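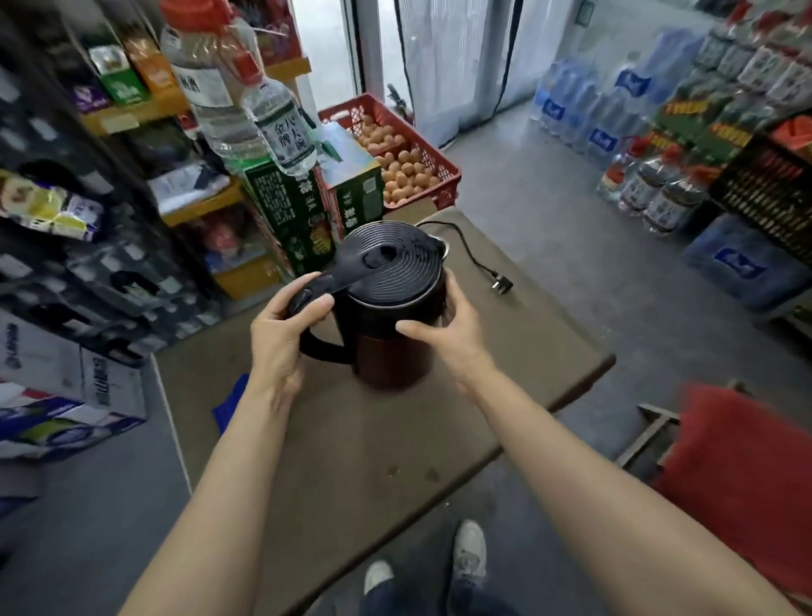 Both hands on the kettle at the brown table.

22nd March

Equity notebook, Promton. Long one today, because the option pool model finally balances and I want to get it all down while it's fresh!

Picked up where I left off with the vesting tab. Last week's version had everyone vesting in a straight line from the company start date, including people who joined much later, so the fully vested column was far too generous to the newer folks. Rebuilt it so each grant has its own row, with its own start date, cliff and monthly step. It makes the sheet longer but so much easier to check by eye. If you have the old copy open, please close it and don't save over the new one.

The grants tab now has 90 rows. That's more than I expected for a company our size, but a lot of them are small top-ups that were given as separate grants (correctly!) and each one needs its own strike price. I'd been tempted to merge the top-ups into the original grants to keep things short. Glad I didn't. Two grants to the same person with different strike prices are two different things, and the moment you average them the exercise cost comes out wrong.

Then the fun part, the pool itself. The question from the Gastbridge term sheet is whether the new pool gets carved out before their money goes in or after. I'd read that paragraph several times without it sinking in, and then I put both versions side by side on one tab and it jumped right out. Same headline price, same check, same size of pool as a share of the final company. Before the money, the whole pool comes out of the existing holders. After the money, Gastbridge shares the hit. The price per share moves too, and that was the piece I kept missing - a bigger pool counted up front means more shares in the bottom of the fraction, so each one is priced lower and Gastbridge gets more of them.

I love how clean this is once it's in cells. You type a new pool size in one yellow box and watch the founders' line slide. I sat there and did it for far too long.

What held me up for most of the morning was a circular reference. Pool size depends on total shares after the round, total shares after the round depends on the price, and the price depends on the pool. The spreadsheet will happily loop through it if you turn that setting on, but then nobody else can follow the numbers and it drifts if you open it on a different machine. Solved it on paper instead. Work in percentages first: pool share plus investor share, take that away from the whole, and what's left belongs to everyone who's already in. Divide the existing shares by that leftover and you have the total. No loop, one line of algebra. Tested it against the looping version and they agree to the share.

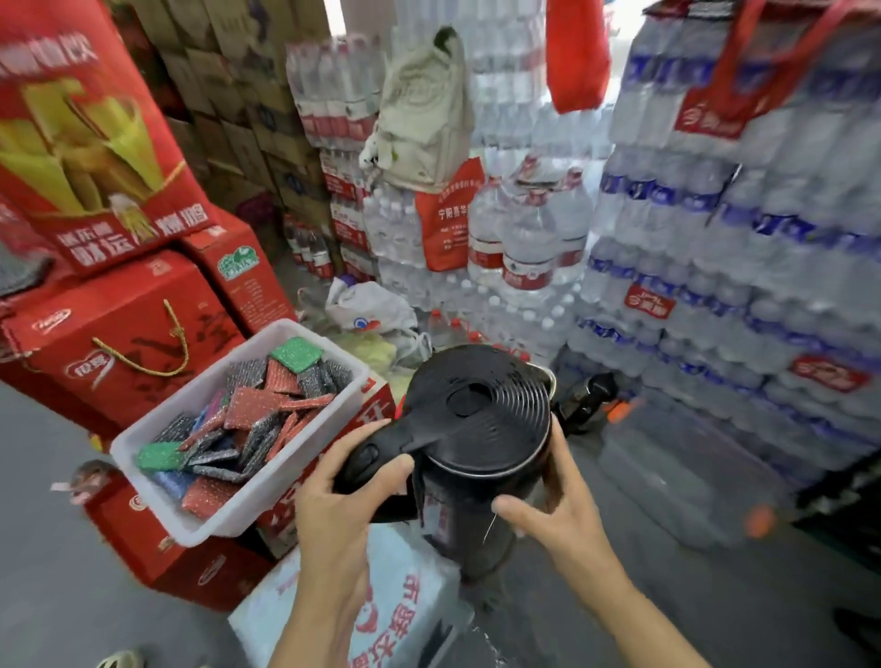
Next I went after the convertible notes. There are two, and they don't have the same terms, so they can't share a formula. The Leblanc note has a cap and a discount, and the holder gets whichever gives the lower price. The other one has only a discount. I'd been applying the cap to both, which handed the second holder shares nobody had agreed to. Fixed, and there's now a column that says in words which rule was used for each note. Interest goes in as well! I left it out of the first draft and the notes came up 426 shares short. A small number, but exactly the kind of gap that surfaces on closing day and makes everybody nervous.

After that the totals tied out except for 197 shares. Hunted through everything and found them in the grants tab: one leaver's unvested options had been cancelled but never returned to the pool. Put them back, and the check cell went green. Very happy about that cell.

Things I'm still not sure of:

Whether the pool plan lets exercised shares that get bought back return to the pool. The Flokville model we started from assumes yes. I need to read our own plan document before trusting that.

Whether the note interest runs to the signing date or the closing date. I've used closing. It's one cell on the inputs tab if it has to change.

Rounding. I round down to whole shares per holder at the last step only. An earlier version rounded at every step and ended up off in a different place each time.

Next up: add the exit tab, with the preference paid first and then the split, and run it at a low, middle and high sale price. I want to see where Gastbridge would be better off converting. Also lock the formulas so only the yellow boxes can be typed in.

File is in the shared folder under the cap table heading, newest version on top.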